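Clestano presents home-built table-wiping robot and opens its plans to all

Clestano, a shared workshop for people who build machines in their free time, has announced that the plans for its first household robot will be free to download from January. The robot is called Wavow. It has two arms, it stands at a normal dining table, and its only task is to wipe the table with a cloth.

The project began in the apartment of Wendelin Nägeli, who wanted a helper that works with the things a family already has. For this reason Wavow uses no special sponge or brush. It must learn to hold a simple checked cloth, fold it and press it flat on the surface. 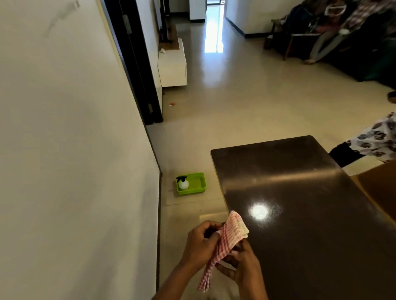 "Folding was for us the hardest part," says Nägeli. "A motor does what you tell it. A cloth has its own opinion, and we rebuilt the fingers many times before we were satisfied."

The arms are made from printed parts and small motors that can be ordered by anybody. Domenica Bachmann designed the wrist, and Ronaldo Samonte wrote the control software. The group has collected 261 recordings of people wiping tables at home, and these serve as the model for the movements of the robot. Dark and shiny surfaces got extra attention – reflections of the lamp can easily be taken for a wet spot.

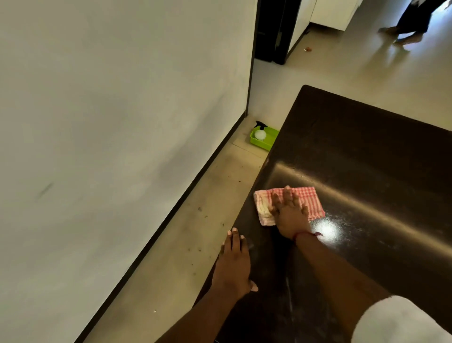 Pressure is the other big question. With too little force the cloth slides over the dirt, and with too much the arm begins to shake. Wavow measures the force 1000 times per second and corrects it during each stroke. The present version needs 20 minutes for one table, a time the builders want to reduce.

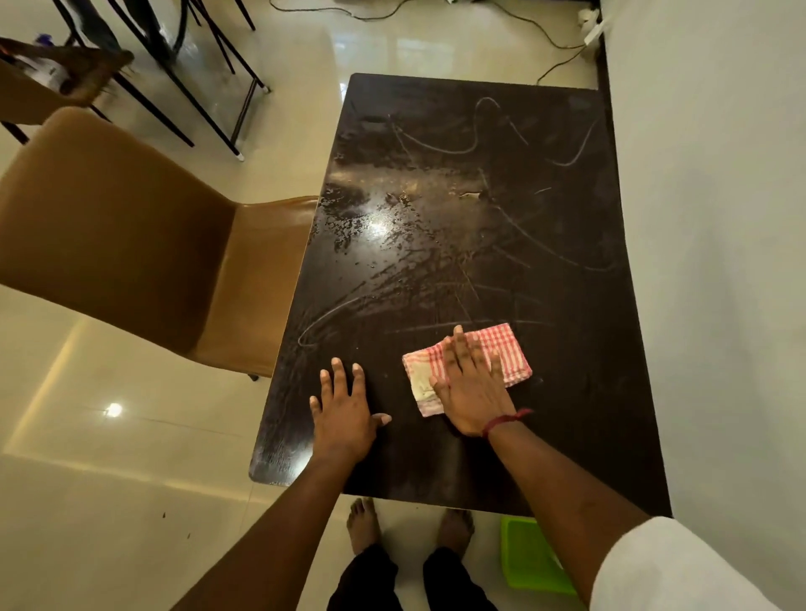

A second version is already on the workbench. It will wipe in longer curves and go over the same place again when marks remain. "We are slow, but we are careful," says Luzius Widmer, who tests the arms in the workshop. "I would rather wait than repair a scratched table."

The download will include the drawings, the parts list and all software. Clestano also offers an evening course for beginners, in which 2 people build one arm together. Questions from the press are answered by Mechthild Hubmann at the Clestano workshop.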